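Open day at Brarnex, and the arm that stopped dead

I went along to the Brarnex open day in July, mostly for the free lunch.
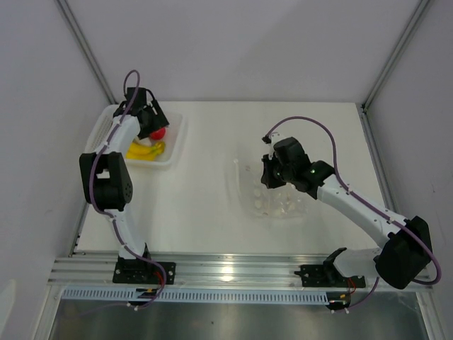
What actually went wrong with the arm? A cable had worked loose inside the elbow, so the arm lost track of where it was and shut itself off halfway through a lift.

Kelechi Bassey, who showed us round, told us the whole story over sandwiches (very good sandwiches!). It was in the spring, on a fruit packing job for a firm called Cluvia, and the arm had done 458 lifts that morning without a murmur. Then it froze with an apple up in the air, and a trainee reached in to take it. The brakes held, thank goodness, but the power was still on and that was the bit that scared everyone.

They've since put in a rule that you hit the stop button before your hand goes anywhere near, and the cables get a proper tug test every 200 hours – it used to be every 2,000, which made a few of us wince. I asked if the trainee was all right and she is, she still works there. We had six minutes left for questions and then it was back on the coach.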